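Lists | Archive | By thread | By date | Search

Re: Dyeing mohair at home, and does the pile survive it?
Sun, Mar 19, 2006
14 replies in this thread | 6 min read

Macario Tapia wrote:

> I have a half yard of white mohair left over from the November
> order and I want a gray for an old-style bear, a soft one with some
> blue in it. The ready-dyed grays I can find are all either battleship
> or mouse. Has anyone on the list dyed finished fabric, with the backing
> on, and come out with something usable? My worries are (a) the
> backing shrinking, (b) the pile felting into a doormat, and (c) the
> color going purple, which happened to my sister with a wool scarf.
> Also I only have a kitchen stove and one big pot. I don't want to
> ruin the pot.

Macario, yes yes yes, do it! I have been dyeing my own for four winters now and I would not go back. It's the part of bear making I look forward to most, more than the faces, and I love doing faces.

Let me take your worries in order and then ramble a bit.

(a) The backing. Most mohair you buy has a cotton backing, and cotton does shrink some the first time it gets hot. So cut nothing until you're done dyeing. I know you have that pattern traced already because you told us so in the other thread, but please, dye the whole half yard in one piece, dry it flat, and then lay out the pattern. I cut first on my second try and ended up with a left ear that had to be a right ear for a smaller bear.

Draw a line on the back with a laundry marker before it goes in, seven inches long exactly, and measure it again after. Do it both with the pile direction and across it. Then you'll know what your fabric does, and you can write it on the pattern envelope. The bolt I've been using for the last two bears pulled in more across than along, and I'd never have guessed that by looking.

(b) The felting. Mohair is a goat fiber and it's slicker than sheep's wool, so it's a lot more forgiving than you'd fear. What mats it is sudden temperature change plus rubbing. Start with the fabric soaked through in lukewarm water with a small squirt of dish soap, put it into dye water that is also lukewarm, and bring the whole pot up slowly. I take the better part of an hour. Keep it under a simmer. If you see bubbles breaking, turn it down! Then when it's done, turn the stove off and walk away till morning. Let it cool in the pot overnight. I used to lift it out hot and run it under the tap because I couldn't stand waiting to see the color, and those are the pieces I have in the scrap bag.

Don't stir around and around. Press it down gently with a big spoon, let it come up, turn it over now and then. You want room in the pot too. A half yard of long pile soaks up an amazing amount of water and if it's crammed in there you'll get pale spots in the folds. (Sometimes those are pretty. I have a badger who came out of a too-small pot and people always ask how I shaded him.)

About the pot: if you're using acid dye, it has to be a pot you never cook in again. Same for the spoon. Go to a thrift store and find a big enamel canning kettle, the speckled kind, and check the inside for chips. Mine cost less than a spool of good thread. Stainless is fine too. Stay away from aluminum, it can shift the color on you. And wear a dust mask when you're measuring the powder, and gloves the whole way through, or you'll have blue cuticles at work on Monday. Ask me how I know.

(c) The purple. Oh, I have so much to say about the purple.

Gray is the hardest thing I've ever tried to dye. You'd think you just take black and use a tiny bit of it. But black dye powder is usually a mix of other colors, and they don't all grab the fiber at the same speed. With a lot of dye you don't notice. With a little, whichever one grabs first gets the good seats, and with the black I started out on, that was a red. So you get mauve. I bet you a cookie that's what happened to your sister's scarf.

What fixed it for me was giving up on black altogether. I mix a navy with a little bit of a warm brown, and I creep up on it. The navy alone is too blue, and the brown knocks it back. If it starts looking green, a speck of red, and I do mean a speck, what sticks to the tip of a damp toothpick. The blend I use now is written on a card over the sink as Sturari, which was my grandmother's word for a certain kind of bad weather (I doubt it's a real word in any language, but she used it with confidence). It's a blue gray with a lot of air in it. I'll type the whole card up for you if you want, but my water is hard and yours may not be, so treat it as a starting place.

Hold back the vinegar, too. Put in half at the beginning and the other half once you're up to temperature. It slows the whole thing down and the color goes on more evenly. And test on scraps! Cut a strip off the selvage edge with a little pile on it and run that through first. Wet mohair looks way darker than dry, so blot the strip, hit it with a hair dryer, comb it, and then decide.

Which brings me to the thing I really wanted to tell you, and it's that a gray pile is never one gray. The tips catch the light and go silver, and down by the backing it's a whole different color. I think that's why the store-bought ones look like mouse to you. They're very even all the way down. When you dye at home, the tips of the locks and the roots take it a little differently, and you get some depth for free.

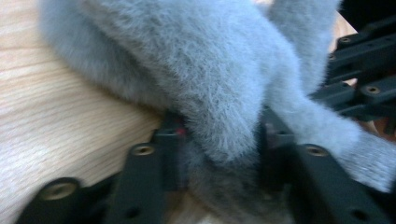
It also means you should look at your color bent over something. Flat on the table you only see tips. Roll the fabric over your wrist or a rolling pin, so the pile opens up along the curve, because a bear is all curves. The inside of the elbow and under the chin are going to look a couple of shades darker than the belly no matter what you do. If you want a light gray bear, dye it lighter than you think. My first Sturari bear was the exact gray I wanted on the yardage and looked like a chimney sweep once he was jointed and sitting down.

Now, drying. Roll it in an old towel and press, don't wring. Lay it flat, pile side up, out of the sun. When it's still a bit damp go over it with a pet brush, the kind with the fine bent wires, starting at the ends of the hair and working in, like you would with a kid's tangles. It will look terrible at this point. It'll look like something the cat was sick on. Keep going! It fluffs up as it dries and there's a moment, usually when I've gone off to make a sandwich and come back, when it's suddenly fur again, and I get a kick out of that every single time.

A few leftovers before I let you go:

Dye your paw pad felt in the same pot, at the end, when the bath is weak. It comes out related to the body without matching it. Wool felt only, the acrylic won't take anything.

Dye some pearl cotton for the nose separately with a different kind of dye, because acid dye doesn't do cotton. Or do what I do and just buy black.

Synthetic plush won't work with any of this. I had a letter from someone who had tried it on a polyester fur and was very sad. There are dyes for polyester but they need a real boil, and the pile goes frizzy at the ends. If you want gray synthetic, buy it gray.

Write everything down. Weight of dry fabric, how much powder, how much vinegar, what time you turned it off. My notebook is a mess of drips but I've gone back to it more than any book on my shelf. The swatches are stapled right on the page.

For dye I've used both the Carrillo powders and the Ultuvby ones. I like the Carrillo navy better, it's cleaner. The Ultuvby brown is nice and warm and dissolves without clumping, so that's my mix, one of each. Paste them up with a spoonful of warm water first before adding more. If you dump powder straight into the kettle you'll have freckles.

And the Cundomance swap is still open if you'd like to send in a swatch when you've got one! It's just an envelope that goes around between the ones of us who dye, you take a piece out and put a piece in, and I'd love to have some grays in it. It's been all honey and cinnamon lately. Send me your address off list and I'll put you down after the Tucson people.

Let us know how it goes, good or bad. And if you get purple, keep it. I have a pattern for an elephant.

Baltazar Ventura

3367 views | 2 people bookmarked this message
Previous message | Next message | Reply to list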